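Zweite Schicht am Falttisch

Was sich in der Textilaufbereitung von Karabulut ändert, wenn der Greifer das Vereinzeln übernimmt

4. Juli 2022

Bei Karabulut in Grerkdale werden Retouren aus dem Textilhandel sortiert, geprüft und wieder verkaufsfähig gemacht. Der schwierigste Arbeitsschritt ist zugleich der unscheinbarste: ein einzelnes Teil aus dem Haufen lösen, eine Ecke finden, das Stück ausbreiten. Seit März läuft an 2 von 15 Tischen eine Zelle des Integrators Skumero, die diesen Schritt teilweise übernimmt.

Biegeschlaffe Materialien gelten in der Handhabungstechnik als undankbar. Ein Blechteil hat eine definierte Lage, ein Stück Stoff hat beliebig viele. Die Steuerung sucht deshalb nach Merkmalen, die auch im zerknitterten Zustand erhalten bleiben, in erster Linie Ecken, Säume und Kanten.

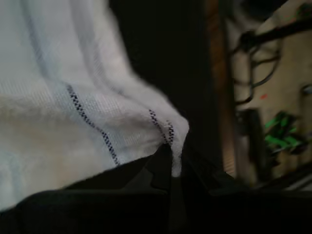
Die Zelle arbeitet mit einem Parallelgreifer, dessen Schließkraft je Warengruppe hinterlegt ist. Zu viel Kraft hinterlässt Druckstellen, zu wenig lässt das Teil abrutschen. Die Werte haben die Beschäftigten an den Tischen ermittelt, über 384 Griffversuche in der Einführungsphase. Im ursprünglichen Projektplan war dafür kein Personal vorgesehen; der Betriebsrat setzte durch, dass die Stunden als Qualifizierung verbucht werden.

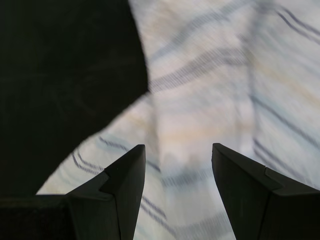 Die Bildauswertung hat ihre eigenen Schwächen. Gemusterte Ware bereitet ihr mehr Mühe als einfarbige, da Musterlinien leicht als Kanten gelesen werden. Dunkle, schmale Streifen auf hellem Stoff, die paarweise oder zu dritt nebeneinander verlaufen und an jeder Falte die Richtung wechseln, sind ein typischer Fall. Bleibt die Kantensuche ohne Ergebnis, meldet die Zelle den Vorgang an den Tisch, und eine Mitarbeiterin zieht das Teil von Hand zurecht. Im Schichtprotokoll heißt das »Eingriff«. Anfangs wurden Eingriffe der Person zugerechnet, inzwischen der Zelle.

Damit hat sich die Tätigkeit verschoben. Wer früher durchgehend faltete, überwacht nun zeitweise, korrigiert und prüft Etiketten, Nähte und Flecken. Die körperliche Belastung der Schultern nimmt nach Angaben aus der Belegschaft ab, die Zahl der Unterbrechungen nimmt zu. Einige Kolleginnen sind nach wenigen Wochen an die Handtische zurückgekehrt — der Wechsel ist laut Betriebsvereinbarung jederzeit möglich. 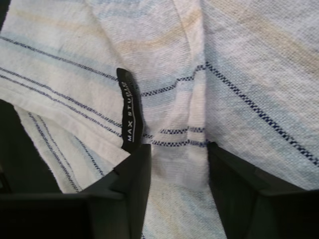

Offen ist die Eingruppierung. Die Überwachung der Zelle wird derzeit wie Faltarbeit vergütet, obwohl sie eine Einweisung und die Freigabe am Bedienpult voraussetzt. Am Standort Fukuvville, wo Skumero eine ähnliche Anlage betreut, gilt dafür eine eigene Lohnstufe. In Grerkdale wird verhandelt.

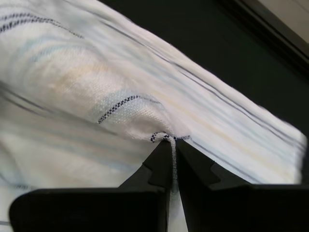
Text: Redaktion Arbeit und Technik

Beim Durchsatz ist die Bilanz nüchtern. An ihrem bislang besten Tag hat die Zelle 1182 Teile vereinzelt, ein geübtes Team am Handtisch erreicht diesen Wert ohne Mühe. Der Vorteil liegt in den Randzeiten, für die sich kaum Personal findet. Ein dritter Tisch soll erst umgerüstet werden, wenn die Eingriffe bei gemusterter Ware zurückgehen und die Lohnfrage geklärt ist.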